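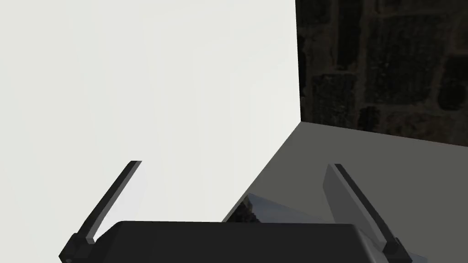 Superficie clara y lisa, sin marcas, ante un fondo oscuro. Imagen generada por ordenador.

Buscar en el sitio Buscar

El blanco no es una especificación

Iara Farías
12/01/2026

En las memorias de calidades de obra pública y privada sigue apareciendo una partida redactada así: «pintura plástica blanca mate en paramentos verticales». El espesor de la placa se indica en milímetros, la sección del cable en milímetros cuadrados y la resistencia del hormigón en megapascales. El acabado que ocupa la mayor superficie visible del edificio se resuelve con un adjetivo. Sostengo que esa redacción debería rechazarse en fase de proyecto, igual que se rechazaría una viga descrita como «robusta».

El problema es de medida. Dos pinturas vendidas como blancas pueden diferir en luminosidad, en dominante cromática y en brillo. Por separado, casi cualquier observador las acepta. En paños contiguos, la diferencia se percibe a varios metros, sobre todo con luz rasante. Un blanco con dominante amarilla junto a otro con dominante azul hace que el primero parezca envejecido, aunque se haya aplicado la misma semana.

La rehabilitación del edificio Illholm es un caso que conozco de cerca. El pliego pedía «blanco» en 3694 metros cuadrados de tabiquería y falso techo. El contratista, Emmont, compró a dos fabricantes distintos por razones de plazo. Ambos productos cumplían el pliego, dado que el pliego no fijaba nada que se pudiera incumplir. En la recepción se detectó un salto de tono en 40 encuentros entre tabique y techo. La propiedad exigió repintar y Emmont presentó un precio contradictorio. A mi juicio, Emmont tenía razón: no se puede exigir conformidad con una referencia que no existe.

Ntombi Sibiya, que dirigió la obra, defiende la postura contraria. Su argumento es que la coherencia cromática forma parte de la buena práctica y que un aplicador competente no mezcla proveedores en un mismo recinto. Lo comparto como criterio profesional. Como cláusula contractual me parece insuficiente, porque obliga a un tercero a decidir después qué se entendía antes por buena práctica.

La redacción que propongo ocupa tres líneas. Debe incluir el código del color en una carta normalizada, la diferencia máxima admisible respecto al patrón, con su fórmula de cálculo, y el brillo especular con su ángulo de medida. Conviene añadir una muestra física firmada por las partes y conservada a oscuras – el papel de las cartas también amarillea. En recintos de trabajo tiene sentido fijar además el valor de reflectancia luminosa, que interviene en el cálculo de iluminación y que con frecuencia se toma por defecto de una tabla.

Se objeta el coste. Un colorímetro portátil se alquila por días, y una campaña de 200 lecturas la completa un técnico en una jornada si los puntos están replanteados. En Illholm bastaron 190 lecturas para delimitar los paños afectados. Repintar requirió andamio, protección de pavimentos y una semana con la planta fuera de servicio. La comparación no necesita mucho desarrollo.

Se objeta también que el usuario final no distingue. Es cierto para un paño aislado y falso para los encuentros, los remates y las reparaciones. Esto último es lo que menos se considera: cuando en febrero haya que retocar una roza, el equipo de mantenimiento abrirá un bote etiquetado «blanco» y dejará un parche. Sin código en el libro del edificio, el retoque obliga a pintar de esquina a esquina.

Queda la cuestión de los elementos que llegan acabados de taller: puertas, registros, frentes de armario. Su blanco lo decide el catálogo del fabricante y rara vez coincide con el de la pared. Mi preferencia es renunciar a igualarlos y especificar un contraste deliberado, con una diferencia mínima además de la máxima. Es una cláusula poco habitual y más fácil de comprobar que la igualdad aproximada.

Contacto | © 2026 Iara Farías | Volver arriba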